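Lillwood Practice for Simulated Manipulation Trials

The Lillwood Practice for Simulated Manipulation Trials, usually shortened to the Lillwood Practice, is a written set of rules for preparing, running and recording manipulation trials in computer-rendered rooms. It covers two-armed robots working at counters, tables and shelves. It does not cover physical test cells, which fall under separate machine safety standards.

History

The first draft was written at Lillwood as an internal checklist for the Broketti simulator. Early users had found that two sites could load the same room, run the same task and report different success rates. Most of the differences came from items the task files left open, such as the starting height of the wrist, the moment at which a trial was counted as begun, and the treatment of views with no target in them.

The checklist was expanded into a numbered document in September and adopted by the Bonsu laboratory with minor changes. The current text, revision 4, is dated May 30, 2021. It replaced the earlier requirement for a single overview camera with a requirement for synchronized overview and wrist views.

Scope and definitions

A "trial" is one attempt at one task from a recorded starting state. A "session" is a group of trials that share a room file. A "wrist view" is a rendered view fixed to the gripper, and an "overview" is a view fixed to the head or torso of the robot. "Clear opening" means that the space between the fingers contains no task object.

The text uses "shall" for rules that affect whether a trial may be reported and "should" for advice. A trial that breaks a "shall" rule may be kept but must be marked as excluded.

Views

Section 3 sets out which views are stored and how they are checked. Each wrist view shall include both fingers of its gripper, so that a reviewer can judge the opening without consulting the joint log. A wrist view facing bare walls is valid and shall be stored with the rest. The overview should take in the work surface, the objects on it and both arms.

Wrist views with a clear opening, followed by an overview with the counter and both arms:
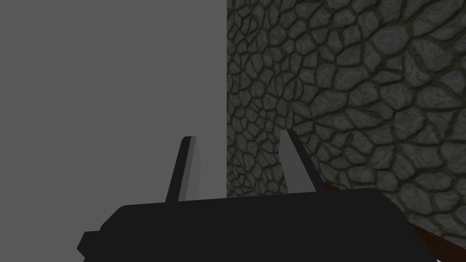
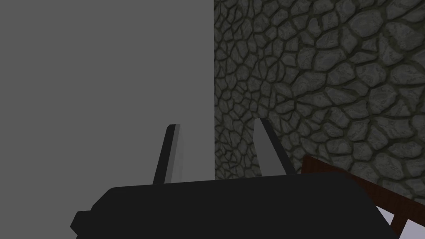
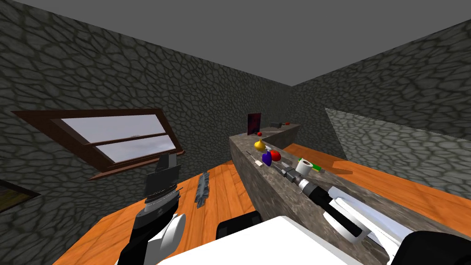 Object placement

Objects on a work surface shall be listed in the room file by name, position and orientation. Background items that the robot is not expected to handle are listed separately, under "fixtures" if they cannot move and under "loose items" if they can. An object lying on the floor at the start of a trial is a loose item and is not removed by hand before recording.

Small objects may be grouped closely if the task calls for selection among them. In that case the task file shall name the target and state whether contact with a neighboring object ends the trial. If the file is silent, contact is logged and the trial continues.

Surface textures should be left as supplied with the room. Changing a texture between trials creates a new room file and starts a new session. Plain, untextured surfaces are permitted.

Arm motion

Only the arm named in the task file may touch the target, unless the task is marked as two-handed. The other arm shall be held at its recorded rest pose or moved under a stated rule. Its wrist view is stored in either case.

Before the first closing command, the fingers shall be set to the opening given in the task file. The wrist shall not pass through a wall, counter or piece of furniture. Where the simulator allows such overlap, the collision log is reviewed, and any trial with overlap is excluded.

Records

A complete record consists of the room file, the task file, the joint log, the collision log and all stored views. Views are matched to the joint log by simulator step, never by file time. A session is limited to 400 trials, after which the simulator is restarted and the starting state is checked against the room file.

Excluded trials are kept with their reason codes. The practice forbids deleting them, and a report must give the number excluded under each code.

Use

The reference archive at Purkent holds 2875 trials recorded under the practice. Of these, 1605 were recorded under revision 4 and carry both wrist views and an overview. The older trials have an overview only and are kept in a separate index.

Criticism of the practice has centered on storage. Wrist views take up most of the space in a record, and many contain only walls or furniture. A proposal to store them at a lower rate while the arm is at rest was discussed at Bonsu but was left out of the current text.

See also

Broketti simulator
Room file
Collision log
Purkent archive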